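How Twist Turns Weak Fibers Into Strong Cord

Reading time: 3 minutes

Words by Letay Kahsay

Pull one fiber out of a cotton ball. Hold it at both ends and tug. It breaks, or it slips out of your fingers, with almost no effort. Cotton string is made of the same material, and a person can hang a bag of apples from it. The difference between the two is twist.

What a fiber is

A fiber is a long, very thin piece of material. Cotton fibers grow on the seeds of the cotton plant, and many of them are only 2 to 3 centimeters long. Wool fibers grow on sheep. Nylon and polyester fibers are made in factories by pushing liquid plastic through tiny holes, and these can be as long as the factory wants them to be.

Short fibers have an obvious problem. A ball of string may be many meters long, and no cotton fiber can reach from one end to the other. Something has to hold each fiber to its neighbors. Glue is not normally used. The fibers are held by friction.

What friction does

Friction is the force that resists sliding. Put your palms together lightly and slide them past each other. Now press them together hard and try again. The second time, sliding takes more work. Pressing harder makes friction greater.

Twist does the pressing. When a bundle of fibers is twisted, each fiber follows a path shaped like a spiral staircase. This path is called a helix. When you pull on the ends of the bundle, the fibers on the outside try to straighten, and they squeeze the fibers on the inside. The harder you pull, the harder they squeeze. A good yarn grips itself.
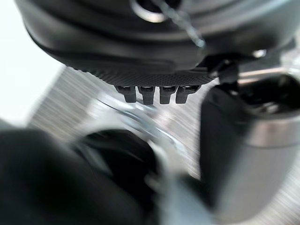 Cord is usually built in stages. Fibers are twisted into yarn, yarns are twisted into strands, and strands are twisted together into the finished cord. The last stage is the one you can see from the outside. Look for a pattern of slanting lines running along the length, like the stripes on a candy cane. Color makes no difference to how the twist works, but it does make a cord easier to find: the thin twisted cord is pale gray, and it stands out where it hangs across black plastic. Black cord on the same background would be much harder to follow with your eye.

S and Z

Twist can go in either of two directions. Hold a piece of string upright. If the lines on it slant the same way as the middle part of the letter S, it has S twist. If they slant like the middle part of the letter Z, it has Z twist. Turning the string upside down does not change the answer. Try it.

Cord makers use both directions in the same cord. If the strands have S twist, they are joined with Z twist. Each layer tries to untwist, but the two layers push in opposite directions. When the pushes balance, the cord lies quietly on the table. When they do not, it curls into small loops called kinks.

Make a cord

You need one piece of smooth cotton yarn, 60 centimeters long, a pencil, and a partner.

Tie one end of the yarn to the middle of the pencil. Your partner holds the other end firmly. Stretch the yarn out straight and turn the pencil 70 times, always in the same direction. Keep the yarn tight the whole time.

Pinch the middle of the yarn with your free hand. Bring the two ends together without letting the middle go. Now release the middle. The two halves will wrap around each other.

Smooth out any lumps with your fingers, untie the pencil, and knot the two loose ends together. Check the slant of the finished cord and compare it with a piece of yarn that was only twisted once.

Can there be too much twist?

Yes. Very tight twist forces the fibers into steep spirals. Less of their strength then points along the cord, and the cord becomes stiff and more likely to kink. Very loose twist lets the fibers slide apart. Cord makers test different amounts to find the best one for each job.

Words to know

Fiber: a long, thin piece of material.
Friction: a force that resists sliding.
Helix: a curve shaped like a spiral staircase.
Kink: a small loop or sharp bend in a cord.

18 shares | 3 comments

Shobha Gounder
My daughter used wool and it came out fuzzy but strong. Does wool need fewer turns?

Letay Kahsay
Thick wool often does. Stop turning when the yarn begins to kink as you slacken it.

Kidus Alemayehu
My shoelace has no slanted lines. I think it is braided.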